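Notebook - Ivden flat, living room, TV console
May 2, 2026
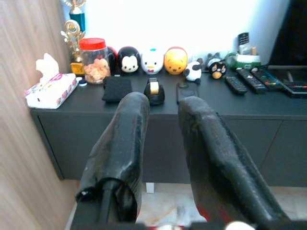

Scope
Surface and floor survey of the long black console before it is shifted and leveled. Requested by Ye-ji Ma. Work order 663. Entry by M. Hordiienko.

Condition as found
Console is matte charcoal-black, raised off the floor, front split into panels by thin vertical seams. Left end butts against a vertical panel in light wood grain. Floor under it is pale tile with faint beige and brown marbling, so a dropped screw will be hard to spot. Small white piece under the cabinet, probably a leg or a block. To be confirmed on hands and knees before any load goes on or off.

Contents of the top, left end
Tissue box, white base with pink and magenta flowers, tissue pulled up. Two trophies behind it, the taller one with a teal-blue cup section and a figure on top, the lower one gold on a yellow base. Clear plastic jar, red lid, light brown cookies or biscuits. White-and-blue bottle cap in front of the jar. Cap goes in the dish on the windowsill until someone claims it.

Order of removal
1. Jar first. Carry with a hand under the base, not by the lid.
2. Taller trophy, then the lower one. Hold by the base. The figure on the tall one is not a handle - see the September entry for the Taltport job, where we glued one back on and it set crooked.
3. Tissue box and cap last.
Everything to the dining table on a folded towel, in the same left-to-right order, so it goes back without a discussion.

Measurements
Clearance under the front edge not taken yet. The Ranitz feeler set does not go that high; use the steel rule. Ye-ji wants 10 mm between the left end and the wood-grain panel for the cable. Depth to be checked at both ends, the wall in this building (1933) is out of true and the last shelf we fitted needed packing at one side only.

Cleaning
Damp microfiber, no polish. Matte black shows every wipe mark if the cloth is too wet. Test patch on the back edge. If a mark will not lift, stop and note it. The trophies get a dry brush. Ye-ji asked that the metal cleaner stay in the van.

Open points
- Is the white piece a leg or a loose block? If loose, swap for one of the Lim adjustable feet, bag is in drawer two.
- Weight of the console unknown. Allow about 400 N per end for the lift until we know better, two people.
- Felt pads: check stock.
- Seams on the right side to be checked again after leveling. If the gaps change, the carcass is racking and the feet need another turn.

Next entry after the lift. Steel rule is in the blue case - M.H.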